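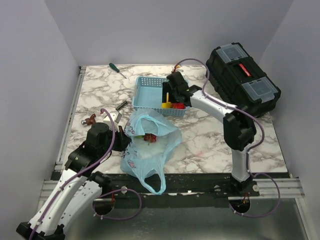 Re: Two-arm bench and the late shift at Drernitz

To: Disudstead warehouse reps list
From: Packing floor rep, Disudstead

I have put the earlier message in full first as several people joined the list after it went out. My replies are underneath.

Earlier message, from the Drernitz packing rep:

We have been told the two-arm bench is coming to us in July and that it will take the small bagged orders off the late shift. Management call it the Stasari bench. The slides say it can move things between a basket and a carrier bag and that it "frees up" packers. They do not say what the packers are freed up to do. Disudstead has had one since the spring so I would like answers to the following before we meet Hiebert.
1. How many people came off bagging, and where did they go?
2. Who stands with it, and on what grade?
3. What happens to the pick rate for the people still packing by hand?
4. Is it any good with bags? Ours are the thin ones and they stick together when you try to open them.
5. Did anyone get trained properly or was it a sheet of paper?

End of earlier message.

Right, in order.

1. We had 15 people on small orders across the two shifts. Four moved to goods in, two went to returns, and one took a day job in the office that had been open anyway. That makes 7 off bagging. There were no redundancies, but two of those who moved to goods in lost the late allowance and did not find out until their first payslip. Get the allowance question answered in writing. Ours has been with Hiebert for weeks.

2. There is one attendant per shift. The job was first put out on the packer grade. We argued that clearing a stopped cell and logging faults is not packing, and it is now one grade up with a review at six months. If Drernitz starts on the lower grade it will be used against us at that review, so please do not agree to it.

3. This is the one that has caused the most bad feeling. The bench takes the easy orders, two or three light items and one bag. What comes to the hand benches is everything awkward: glass, long items, mixed weights. The hourly target stayed where it was for the first month and people were missing it who had never missed it before. It has since been cut by 10 per cent. We asked for more and we are still asking. Take your own figures for the month before it arrives. We had not, and had to rely on theirs. 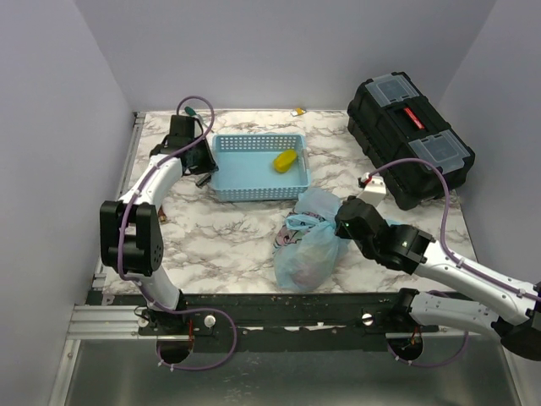

Stasari bench, Disudstead. Left arm at the side of the basket, right arm at the bag.

4. Bags are the slow part. A hard basket stays put and keeps its shape and I have seen very little trouble with it. A thin bag folds over, the handles drop down the wrong side, and then the arms try again or stop and wait for the attendant. On our late shift the attendant opens and sets the bag by hand more often than the slides suggest. Some of the packers find this funny and some find it insulting, being kept on to open bags for a machine. I would put it to Hiebert as a question of job content. Ask how many times per hour a person is expected to step in, and ask for that to be written in the job description.

You also asked me off the list about walking near it. The arms sit on a rail along the front edge with walls behind and at both sides, so the front is the side that matters. We got a line painted on the floor and a rule that only the attendant crosses it. We also have a rule that hands stay out until the stop has been pressed and the arms are still. Both took one meeting. Ask for them on day one.

5. It was a sheet of paper. After the first fortnight we got half a day each for the attendants and their cover, paid, off the floor. The people on cover need it as much as the regulars. Ours were left out of the first list.

On money, Hiebert told us there was 3,000 set aside for retraining at our site. That was the whole pot. Most of it went on truck tickets for the people moving to goods in, and there was none left when returns asked for the system course. If there is a similar sum for Drernitz, find out what it covers before the moves are agreed.

General mood here: the attendants mostly like the work and say their wrists are better for it. The hand packers are tired. Late shift is a lot quieter with fewer people on it and a couple of them have said they miss the company. I mention that as it never comes up in meetings.

I can send our wording on the grade and the floor rule to anyone who wants it. Reply to me off the list, please, as the attachments bounce.

Packing floor rep
Disudstead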